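Chapter 3
Gathering Examples

Before a machine can learn to tidy a bedroom, somebody has to tidy a bedroom. Then they have to do it again, and again, and write down what they were up to each time. When I started in this line of work I thought the clever part was the maths. I still like the maths, but I've spent far more of my life hunched over beds and kitchen benches, picking things up and putting them down.

An example, for our purposes, is a recording of one job from start to finish, plus a short note saying what the job was. "Put the bottle in the box" is a job. "Clean up" isn't, or at least it isn't one you can label in a way that the next person will agree with. We'll spend a good part of this chapter on where one job stops and the next one starts, and I promise it's more interesting than it sounds!

You don't need a whole robot to make a recording. In this book we'll mostly use hand-held grippers, where a person's own arm does the moving and the fingers at the end do the grasping.

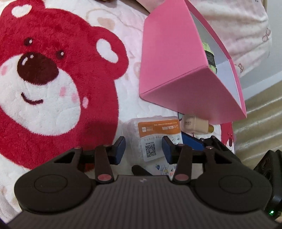

Figure 3.1 A hand-held gripper, fingers open, over a plastic container beside a pink box.

My first proper collection was for a project called Mapplebeck, and I made every mistake going. I used the same mug and the same grey mat for days on end. We finished with 1,608 recordings and I was very proud of them, right up until Lizelle Lekota asked what would happen if the mat was a different colour. Well, the system fell in a heap, that's what happened. It had learnt an awful lot about grey mats.

So my advice now is to work in places with a bit of life in them. Patterned bedding is great. So are soft toys, shiny wrappers, balls of yarn and boxes that sit at a funny angle - all the stuff a real home has and a lab bench doesn't.
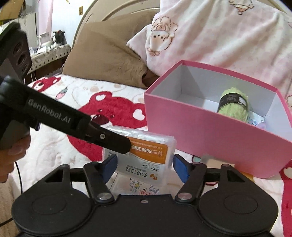
The other thing I'd push for early on is two-handed work. One hand steadies and the other does the fiddly bit, and you do it all day without noticing. Try opening a packet with one hand behind your back and you'll see how much you'd be leaving out. It does make the labelling harder. Clive Birkett and I once spent most of an afternoon arguing over 22 recordings, trying to agree on which hand was doing the "main" job, and we still disagreed on three of them by the time we went home.

We'll come back to those three in Section 3.2, where you'll get to label some two-handed recordings yourself. First, though, grab a pencil and pick one small job you did this morning. Write down the exact moment it began and the exact moment it ended, then ask a friend to do the same for that job without seeing your answer.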